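Gears, Cables and a Full House at the Dekon Open Day in Clultby

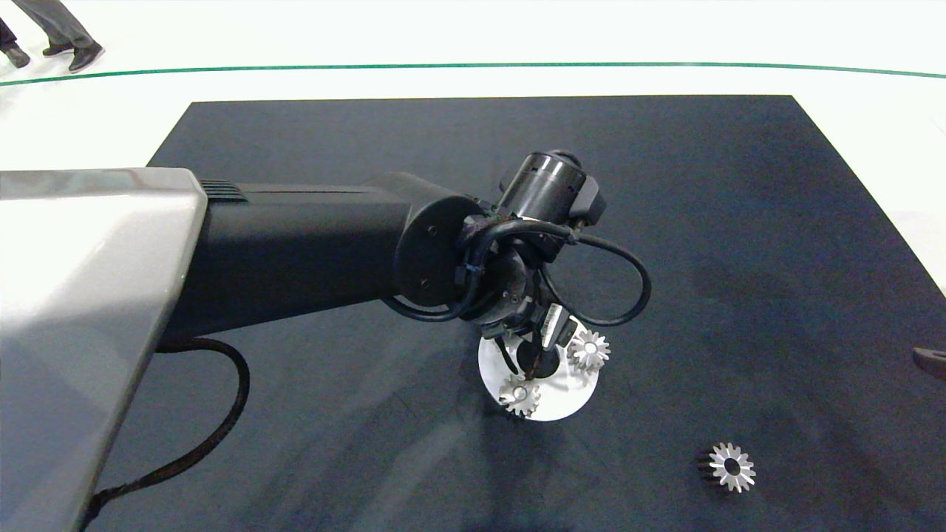 A robot arm at the gear station holds a white disc fitted with two small silver gears over the work mat. A third gear lies on the mat.

Tue 7 January

It was a gray and drizzly sort of morning in Clultby, the kind when you might expect people to stay home with a second cup of coffee, but the parking lot at the Dekon workshop on Nollar Street was full well before the doors opened. The company had thrown its assembly hall open to neighbors, families and anybody else who felt like coming in, and by the end of the afternoon 700 visitors had signed the guest book at the front desk (one very young visitor signed it three times, and we are told all three have been left in).

Dekon has been in the old Brophy mill building for 13 years now, and plenty of people in town have driven past it every day of those years without a clear idea of what goes on inside. The short answer is that the company builds and programs robot arms for small parts work, the sort of job where something fiddly has to be picked up, turned the right way around and put together with something else. The longer answer took up most of the day, and it was a pleasure to hear it from people who so plainly enjoy what they do.

There were 9 stations set out through the hall, and visitors were free to wander between them in any order they liked. The gear station drew the biggest crowd for most of the morning. An arm there was working with small metal gears and a round white disc over a dark navy mat, and the staff on hand were kind enough to answer the same questions over and over. How does it know where the hole is? What happens if it drops one? Can it do this all night? (It can, they said, though somebody still has to come in and refill the parts tray.)

Children were especially taken with the gripper, and there was a good deal of pinching of fingers and thumbs on the way back to the coffee urn. Over by the windows a smaller table let them try the same kind of job by hand, wearing thick winter gloves, which turned out to be a wonderful way of showing how hard it is to line up two sets of teeth when you can't feel much of anything. Quite a few grandparents had a go as well, and some of them were very competitive about it!

The talks in the break room were short and friendly, and all of them were standing room only. One covered how an arm gets taught a new task, and another went into the jobs at Dekon, with a look at what a typical week is like for the technicians who keep everything running. Several high school students stayed behind afterward with questions about summer work, and they went home with application forms and, in most cases, a cinnamon roll from the bakery next door.

Tours of the back rooms, where new arms are put together and tested, went out every 30 minutes and filled up quickly. Anyone who missed a place can put a name down at the front desk for the next open day, planned for May. Admission will again be free, and the lot behind the mill will be opened for extra parking.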